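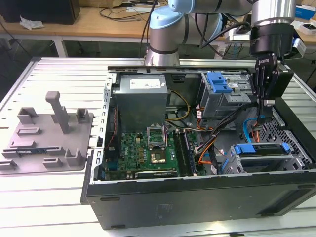

Dell desktop on its side with the cover off.

Getting rid of an old desktop computer – what do I do about the files?

Posted in Home and Household, Dec 23, 2025

Asanka Biswas

I'm clearing my late aunt's flat in Storklow and there's a desktop computer in the spare room that has to go. It still starts up but it's very slow and I have no use for it. She did her accounts on it with a program called Etari, and there is a folder of 956 photos that my cousins would like copies of.

I have three things I'm unsure about. First, is copying the photos to a memory stick enough, or should I keep the whole hard drive? Second, I don't want her bank details going off to the tip. I deleted the documents folder and emptied the recycle bin, but a man at work said that does nothing. Third, will the council take it with the bulky rubbish or do I have to drive it somewhere? The keys go back to the landlord in 17 days so I can't leave it too long. I'm not very technical but I can use a screwdriver.

I've also got a box of leads, a printer and two keyboards, if that makes a difference.

wemov

Your colleague is mostly right. Deleting and emptying the bin usually just marks the space as free, and on an ordinary hard disk a lot of it can be got back with free software until something else is written over it.

Photos first. Copy them to a memory stick, then put the stick in a different computer and open a few from the start, middle and end of the folder. Don't just look at the file names. Then make a second copy somewhere else. Sticks get lost, and you've got cousins waiting.

With the accounts, see if the program has an export or a print to PDF option. If you only copy its data file you may not be able to open it later without the same program. Whoever is dealing with the estate might need the last few years, so ask them before you wipe anything.

For the drive, you have two choices. You can overwrite it, which takes hours on an old machine and needs a bootable stick, or you can take it out and keep it. I would take it out. It also means that if you find in June that you've missed something, you still have it.

Shut the computer down properly, switch it off at the wall and pull the power lead out. Lay it on its side on a table with the removable panel facing up. Some panels have screws at the back and some have a latch. Touch bare metal on the case before you put your hand in. The drive has two cables, one wide and flat for power and a smaller one for data. Pull them by the plugs. After that it's either held by screws or clipped into a plastic tray. 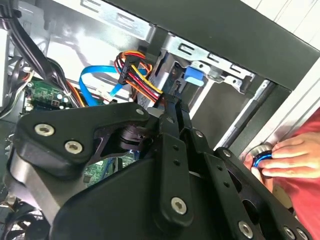

Inside an open desktop case, by the drive bays.

Leave the power supply alone. That's the metal box the mains lead goes into, and it should not be opened even when it's unplugged. Nothing of hers is stored in it anyway.

Check for a second drive while you're in there. They aren't common in home machines but people do add them. If the computer is newer than it sounds, it might have a small flat card on the main board in place of a normal drive, held with one screw at the end.

steve_the_shed

Just put a drill through it. 4 holes. Done mine like that for years.

Prasertsri

Please don't drill it until the estate is settled. Once you've done that you can't get the Etari files back if the solicitor asks for something. If you do drill it later, clamp it down and wear goggles.

On the disposal part, most councils won't take electrical things with the ordinary rubbish. The recycling centre will have a section for small electricals and it's normally free for household stuff. Some councils collect electricals from the door for a fee, but you might wait a few weeks for a slot, so I'd ring now given your date. The printer, keyboards and leads can all go in the same place. Take the ink cartridges out first, as some charities want them.

A shop that sells a new computer may also take the old one off you, so ask if anyone in the family is buying.

If the computer still works without the drive, a local repair group might want it. I gave one away like that and they had it collected in 5 days. Tell them there's no drive in it so they know what they're getting.

Asanka Biswas

Thank you all. Photos are copied and I've checked them on my own laptop. The accounts did have a print option, hidden under Reports, so I've saved nearly everything as PDFs and sent them to my cousin, who is the executor. She wants the drive kept, so I'll take it out at the weekend. The panel on mine has a latch. I'll ring the council about the rest.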